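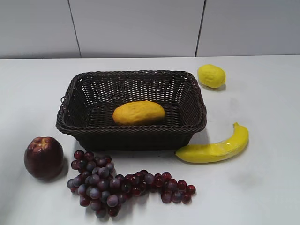
Departamento de Tecnología de los Alimentos y Postcosecha

Ventilación del envase y pérdida de masa en fruta almacenada a temperatura ambiente
Informe de proyecto de curso

1. Objeto

El trabajo compara la pérdida de masa de limones y mangos conservados en dos tipos de envase: cesta de trenzado abierto y caja de cartón cerrada. La fruta procede del mercado mayorista de Londulville y se adquirió en un único lote en octubre. No se aplicó cera ni recubrimiento adicional.

2. Antecedentes

La fruta pierde agua por transpiración a través de la cutícula y las lenticelas. El flujo depende del déficit de presión de vapor entre el tejido y el aire circundante. Un envase cerrado eleva la humedad relativa interior y reduce ese déficit, pero favorece la condensación cuando la temperatura oscila. El trenzado abierto permite la renovación del aire por las paredes, con el efecto contrario.
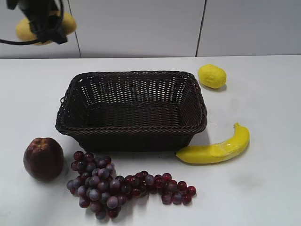 Autor: Janssen

3. Método

Se formaron 2 grupos de 10 piezas por especie. Cada pieza se pesó al inicio y después a diario durante 7 días, siempre a la misma hora, en una balanza con resolución de 0,01 g. La sala de ensayo del edificio Drostton no dispone de control de humedad; la temperatura y la humedad relativa se registraron de forma continua. Las piezas con golpes visibles se descartaron antes del primer pesaje.

Los datos se procesaron con Granumia, la hoja de cálculo del laboratorio docente. La pérdida se expresa como porcentaje de la masa inicial de cada pieza.

4. Resultados

La pérdida acumulada en mango alcanzó hasta un 6 % en cesta abierta y fue menor en caja de cartón. En limón, la diferencia entre envases quedó dentro de la dispersión del grupo y no se considera significativa. En dos cajas se observó humedad en la cara interior de la tapa.
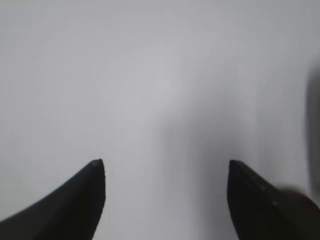
5. Limitaciones

El lote es único y no permite separar el efecto del envase del grado de madurez inicial, que solo se estimó por color y firmeza al tacto. Tampoco se midió la producción de etileno. Queda pendiente repetir la serie en cámara climática, con la humedad relativa fijada en dos niveles.

Entregado el 25/04/2026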